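Features | Gear | Workshops | Letters | Subscribe

The Long Wait Between Two Small Moves

I went to Llewellyn to write about robot arms and ended up spending most of my time looking over people's shoulders at a scrolling wall of text.

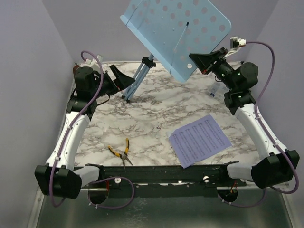 Two arms and a light blue music stand at the Llewellyn workshop, with sheet music on the tabletop.

I'd better admit that I came in with the wrong idea. I thought the hard part of getting two arms to handle a music stand would be the hands. I had questions ready about fingers and grip! Volodymyr Lysenko, who runs the software side, let me get through two of them and then pulled his chair over to the other monitor. "The hands do what they're told," he said. "Come look at who's telling them."

Who's telling them is a stack of three programs. Fernis takes in the camera pictures and makes a guess about where everything is. Orkel takes that guess and plans a path for both arms. Gato, the oldest of the bunch and by far the grumpiest, sends the commands to the joints and complains loudly when it doesn't like one.

A music stand is a nasty thing to hand to a setup like that, and I say this as somebody who played second clarinet for six years and pinched a thumb in one most weeks. It changes shape. The legs fold, the desk tilts, the little rods that hold your pages swing wherever they please. Fernis used to keep one fixed model of the stand, and the moment a leg moved it would decide the whole stand had moved (you can imagine what the arms did with that news). Now it treats the stand as a bunch of stiff parts joined at hinges, and it keeps a separate guess for each hinge. When it isn't sure, it says so, and Orkel plans a wider path around the bit it doesn't trust.

The planning is where I got hooked. With one arm you mostly worry about bumping into stuff. With two you also worry about timing, and for a long while Orkel had a habit of planning the left arm first, all the way through, and then fitting the right arm into whatever space was left over. It was like packing a car with someone who puts their own suitcase in first. The new version plans both together in short pieces, then throws most of the plan away and starts over from wherever the arms really are. Each piece covers 180 milliseconds. The planner tries 64 options for every piece and keeps one.

I asked to see the other 63, and Lysenko looked delighted. There's a replay tool for exactly this, and it draws all the rejected paths as thin lines fanning out from the grippers. Some are sensible. Some are plain silly, with an elbow swinging out wide to move a fingertip an inch. He wrote the tool over a couple of evenings in August, and I think it's the thing he's proudest of in the building – he showed it to me three times.

The tests are less pretty. Every change to the code has to get through 293 recorded situations before it goes anywhere near a motor, and the night before my visit 4 of them had failed. All of them involved a thin rod crossing in front of something with a busy pattern. Fernis kept losing the rod. One fix had been tried by lunch, and it found the rod beautifully and started finding rods in the sheet music, too.

So the afternoon was more scrolling text. Somebody made tea. Lysenko turned one number down, ran the tests, turned it halfway back up and ran them again, and I sat there with my mug rooting for a progress bar. By the time I left for my train he was down to two failures and had opened a fresh file called rods_again.

Contact the features desk | Copyright, all rights reserved | Back to top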